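Limpieza y puesta a punto de mesas de superficie brillante

Ficha práctica para zonas de comedor y salas de uso común

Elaboración: Esperanza Bermúdez e Iker Villanueva. Revisión: diciembre de 2018.

Objeto de la ficha

La presente ficha establece el procedimiento recomendado para limpiar, secar y dejar en condiciones de uso las mesas de acabado brillante en tonos claros, tanto en viviendas como en comedores de centros y residencias. Sustituye a la hoja anterior, redactada en 1995 y pensada para los tableros mates que entonces eran habituales en la residencia Esteban. Los acabados mates admiten un paño casi de cualquier clase; los brillantes muestran cada pasada, cada huella y cada miga, en especial cuando reciben luz del techo.

El procedimiento no es aplicable a tableros de piedra natural sin sellar ni a maderas enceradas, para los que deberá consultarse la documentación del fabricante.

Material necesario

Dos paños de microfibra de pelo corto, uno para lavar y otro para secar.
Un tercer paño, limpio y sin estrenar en la jornada, para el repaso final.
Un recipiente con 400 ml de agua tibia.
Jabón neutro líquido, sin abrasivos ni cera.
Un cepillo de mano de cerda blanda.
Una rasqueta de plástico de canto redondeado.

No se emplearán estropajos, polvos de limpieza, amoniaco ni toallitas perfumadas. Estas últimas dejan una película que se aprecia a contraluz y que obliga a repetir el trabajo completo.

Los paños se lavarán aparte, sin suavizante. El suavizante reduce la absorción y es la causa más frecuente de los velos blanquecinos que se atribuyen por error al jabón.

Preparación de la zona

1. Retire de la mesa la vajilla, los manteles individuales y los adornos. Los objetos se levantan; no deben arrastrarse, aunque parezcan lisos por la base.

2. Separe las sillas lo suficiente para trabajar de pie en los cuatro lados. Si están tapizadas en tono claro, conviene retirarlas un paso más, a fin de evitar salpicaduras.

3. Compruebe el estado de la encimera más próxima antes de trasladar a ella los objetos retirados. Una encimera con restos de harina o azúcar devolverá la suciedad a la mesa en la base de los platos.

4. Pase el cepillo en seco desde el centro hacia el borde, recogiendo las migas en la mano o en un recogedor pequeño. Este paso no debe omitirse. Una partícula dura atrapada bajo el paño húmedo puede rayar el acabado.

Lavado

5. Disuelva en el agua una cucharadita de jabón. Una cantidad mayor no mejora el resultado y alarga el aclarado.

6. Humedezca el primer paño y escúrralo hasta que deje de gotear. Trabaje por franjas paralelas al lado largo, solapando ligeramente cada una con la anterior. Los movimientos circulares se reservan para las manchas localizadas.

7. En caso de restos adheridos, deje reposar sobre ellos el paño húmedo durante unos minutos y levántelos después con la rasqueta, casi plana y sin presión.

8. Aclare el paño en agua limpia, escúrralo de nuevo y repase toda la superficie.

9. Seque de inmediato con el segundo paño, siguiendo la misma dirección. El secado al aire deja cercos, más visibles en zonas de agua dura.

Para un tablero grande, el conjunto de la operación requiere unos 9 minutos, sin contar la retirada de la vajilla.

Comprobación a contraluz

Una vez seca la mesa, encienda la iluminación habitual de la sala y sitúese en un extremo, con la vista cerca de la altura del tablero. El reflejo de la lámpara debe tener el contorno limpio. Si aparece difuminado o con estrías, queda jabón en la superficie y deberá repetirse el paso 8 en la franja afectada.

Desplácese después al extremo opuesto. Determinadas marcas, entre ellas las de los dedos junto al borde, se aprecian únicamente desde un lado. Las motas sueltas se retiran con el paño de repaso, siempre en seco.

Colocación del centro de mesa

Terminada la comprobación, puede reponerse el centro de mesa. Se recomienda un solo recipiente bajo, de base lisa, que permita verse a los comensales y que pueda levantarse con una mano en la siguiente limpieza. Los platos redondos con el borde algo elevado resultan adecuados, pues retienen lo que se coloca en ellos. Sobre un tablero gris claro basta un plato de tono suave y una única pieza de color vivo, como una mazorca naranja puesta en diagonal.

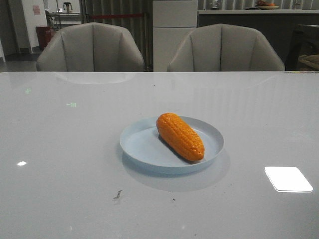
Candela Cuesta: En casa tenemos una mesa parecida y llevaba meses peleándome con los cercos. Quité el suavizante de la colada de los paños y la diferencia se nota mucho. Mi duda es con el plato del centro. Si se queda puesto toda la semana, ¿hay que levantarlo a diario o basta con limpiar alrededor?

Respuesta de la redacción: Debe levantarse en cada limpieza completa. En los repasos diarios es suficiente con limpiar alrededor, siempre que no se haya derramado líquido. La humedad retenida bajo la base puede dejar una marca anular difícil de eliminar. Si el plato tiene la base áspera, pueden adherirse topes de fieltro, que se renovarán cuando acumulen arenilla.

Frecuencia recomendada

Uso doméstico: cepillado y repaso húmedo tras las comidas; procedimiento completo una vez por semana.

Comedores colectivos: procedimiento completo al término de cada turno y comprobación a contraluz al cierre de la sala.

Mesas de uso ocasional: repaso en seco antes de poner la mesa y procedimiento completo al recogerla.

Los topes de las patas se revisarán en abril, coincidiendo con la limpieza general. Las consultas sobre acabados no contemplados en esta ficha pueden dirigirse a Solange Pruvost, en el servicio de mantenimiento de Esteban, indicando el tipo de tablero y los productos utilizados hasta la fecha.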